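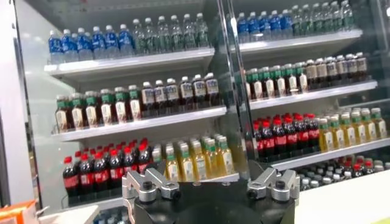 How do you tell which printing of a study Bible you own?

Turn to the copyright page, on the back of the title page, and find the row of numbers near the bottom. The lowest number still showing is the printing.

A row that ends in 3 means a third printing, whichever direction the numbers run. Some publishers drop the row and print a line such as "Third impression, September" with a year after it. Write down whatever you find, along with the ISBN, before you go any further.

You want the printing because corrections are often made without any change to the cover or the ISBN. Two copies bought from the same shop can differ in the footnotes, and once in a while in the text itself.

Step 1. Look for an errata list. Try the publisher's website first, then write to the editorial department. I wrote to Stenholm about their one-volume edition and Despina Athanasiadis sent back a list of 39 corrections, most of them wrong cross references in the Minor Prophets.

Step 2. Pick five entries from the list, spread through the book, and look them up in your copy. If all five are fixed, you have a corrected printing. If some are fixed and some aren't, you have one from in between, so check the rest. 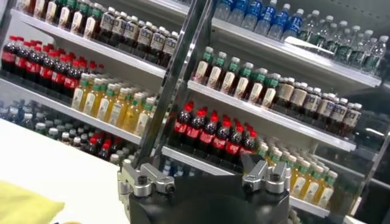 Step 3. Mark the errors that remain. Use a hard pencil or a pigment pen, as ordinary ink will show through thin paper. Put a small tick in the margin and write the correct reference beside it. For anything longer, use a slip of paper at the page.

Step 4. Note the date of the list inside the back cover. Mine says 24 January 2011. If a newer list comes out you only have to look at the new entries.

The Fallano edition is harder. It has no number row, and the only sign of the later printing is that the maps begin after page 1000 instead of at the front. Themis Triantafyllou pointed this out to me after I had gone through 400 pages looking for something else.

Slipcased copies are the same inside as the plain hardcover.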